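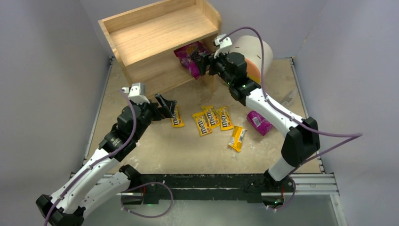 2020년 1월 19일, 공구흔 실습 노트

절단흔 비교 연습을 드디어 다시 시작했다. 연말에 감정 의뢰가 몰리면서 연습용 시료를 상자째 밀어 두었는데, 새해가 되고도 한참을 못 열어 보다가 이제야 꺼냈다. 오랜만에 하니 손이 둔해진 게 느껴지기는 해도, 급한 사건 없이 현미경 앞에 느긋하게 앉아 있는 시간이 참 반가웠다(커피를 두 번이나 식혀 버린 것만 빼면!). 나중에 같이 볼 분들을 위해 조금 길더라도 순서대로 적어 둔다.

이번 주제는 침입 절도에서 제일 자주 만나는 것, 그러니까 볼트커터로 자른 자물쇠 고리다. 시료는 Siliņa 자물쇠의 고리에서 잘라 낸 토막 31개. 전부 우리가 직접 자른 것이고 실제 사건 증거물은 하나도 섞이지 않았다. 절단에는 Dendusa 볼트커터를 썼는데, 같은 모델로 다섯 자루를 마련해서 그중 하나만 오래 쓴 것이고 나머지는 새것이다. 어느 토막을 어느 자루로 잘랐는지는 봉투에 넣어 봉해 두었고, 나도 아직 안 열어 봤다. 열어 보고 싶은 마음이 굴뚝같지만 참는 중이다.

먼저 절단면 세척. 토막을 하나씩 아세톤에 담갔다가 부드러운 붓으로 털고 그대로 말렸다. 예전에 초음파 세척을 길게 돌렸다가 도금이 들뜬 적이 있어서 이번에는 아예 쓰지 않았다. 가장자리에 버가 남은 토막이 꽤 있는데 절대로 갈아 내지 말 것. 버 안쪽으로 줄무늬가 이어지는 경우가 있어서, 보기 싫어도 그냥 두는 편이 낫다. 방향 표시는 유성펜으로 절단면 반대쪽에 했다. 처음 몇 개는 표시를 깜빡해서 다시 잡느라 시간을 꽤 썼다. 이런 건 매번 다짐하면서도 매번 잊는다.

다음은 본뜨기. Kedevitz 실리콘을 썼고 설명서대로 섞었는데, 주말 내내 난방이 꺼져 있던 방이라 그런지 굳는 속도가 영 더뎠다. 첫 번째 본은 성급하게 떼다가 한쪽이 찢어졌다. 두 번째부터는 느긋하게 16분을 두었더니 깨끗하게 떨어졌다. 날이 풀리면 더 짧게 잡아도 될 것 같지만 겨울 동안은 이 시간으로 통일하면 좋겠다. 그리고 혼합 팁을 갈아 끼운 뒤 처음 나오는 분량은 꼭 버려야 한다. 색이 고르지 않은 부분이 섞여 들어가면 기포처럼 보이는 자국이 생기고, 그걸 흔적으로 착각하면 오후가 통째로 날아간다. 내가 작년에 그랬다.

비교는 Skemcombe 비교현미경에서 했다. 배율은 80배까지 올려 봤는데 솔직한 감상으로는 너무 높다. 줄무늬 하나하나는 근사하게 보이지만 전체 흐름을 놓치게 되고, 자꾸 눈에 들어오는 것만 맞추고 싶어진다. 낮은 배율에서 큰 흐름을 먼저 잡고, 의심스러운 구간만 올려서 확인하는 옛날 방식으로 돌아갔다. 조명은 비스듬히 한쪽에서만 주었다. 양쪽 스테이지의 조명 각도가 조금만 달라도 같은 흔적이 딴판으로 보이니까 시작하기 전에 기준 시편을 양쪽에 올려 맞춰 두시길. 왼쪽 조명 팔의 나사가 헐거워서 조금씩 내려앉는다. 일단 조여 놓았는데 며칠 지나면 또 풀릴 듯하다.

결과라고 하기에는 이르지만 느낌을 적자면, 오래 쓴 자루로 자른 듯한 토막들은 금방 한 무리로 모인다. 날의 이 빠진 자리가 굵은 골을 남겨서, 초보라도 찾을 수 있을 만큼 또렷하다. 문제는 새 자루들이다. 같은 공정에서 나온 날이라 가공 자국이 서로 닮아 있고, 이걸 개별 특징으로 읽어 버리면 엉뚱한 자루를 지목하게 된다. 실제 사건에서 이런 실수를 하면 아무 상관 없는 사람이 용의선상에 오를 수 있다고 생각하니 연습인데도 등이 서늘했다. 그래서 새 자루 쪽은 욕심내지 않고 대부분 판단 보류로 적었다. 보류가 많으면 어쩐지 일을 덜 한 것 같은 기분이 들지만, 그런 기분 때문에 결론을 한 칸 올려 적는 일은 없어야겠다.

한 가지 더. 날의 어느 위치로 잘랐는지도 생각보다 크게 작용한다. 날 안쪽 깊숙이 물려서 자른 면과 끝으로 자른 면은 같은 자루라도 겹치는 구간이 거의 없을 수 있다. 시험 절단을 할 때 한 군데에서만 자르고 끝내면 비교 자체가 안 되는 셈이니, 안쪽, 가운데, 끝을 나누어 자르고 납판에도 따로 찍어 두어야 한다. 예전 노트를 뒤져 보니 내가 똑같은 말을 이미 써 두었더라. 그때도 꽤 감탄한 말투로 써 놓아서 혼자 웃었다.

기록 양식 이야기도 잠깐. 지금 쓰는 비교표에는 보류 사유를 적는 칸이 너무 좁아서 글씨가 자꾸 다음 줄로 넘어간다. 면적 부족인지, 표면 손상인지, 공정에서 생긴 유사성인지 정도는 구분해서 표시하게 해 두면 나중에 법정에서 질문을 받았을 때도 훨씬 설명하기 편할 것이다. 다음 인쇄분부터 고쳐 보려고 초안을 공용 폴더에 올려 두었으니 보시고 마음껏 빨간 줄을 그어 주세요.

남은 일
본뜬 것 중 찢어진 하나 다시 만들기.
새 자루 시험 절단, 날 끝부분으로 추가.
납판 주문. 서랍에 남은 건 휘어서 못 쓴다.
조명 팔 나사는 수리 요청서 쓰기(미루지 말 것!).
봉투는 두 번째 사람이 독립적으로 비교를 마친 다음에 연다. 시간 되는 분은 노트 뒷장에 표시해 주시면 시료 상자를 통째로 넘겨드리겠습니다. 내 비교표는 따로 빼 두었으니 보지 말고 시작해 주세요.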